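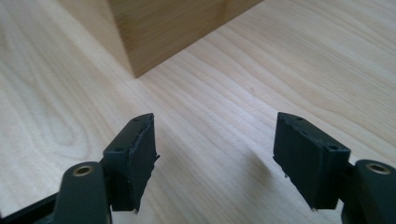

Figure 2.1 Wavy grain on a pale wooden tabletop, with a darker block near the top.

Chapter 2: Reading the Grain

I ruined my first shelf by planing it the wrong way – big ugly tears, nearly 20 of them! So before we pick up a tool, I want you to spend this chapter just looking at boards. Long loops and ovals usually mean the saw ran close to flat across the growth rings. Straight, tight stripes mean it met them more steeply. Grab any scrap you have (mine's from Koltomis) and we'll start with the end grain.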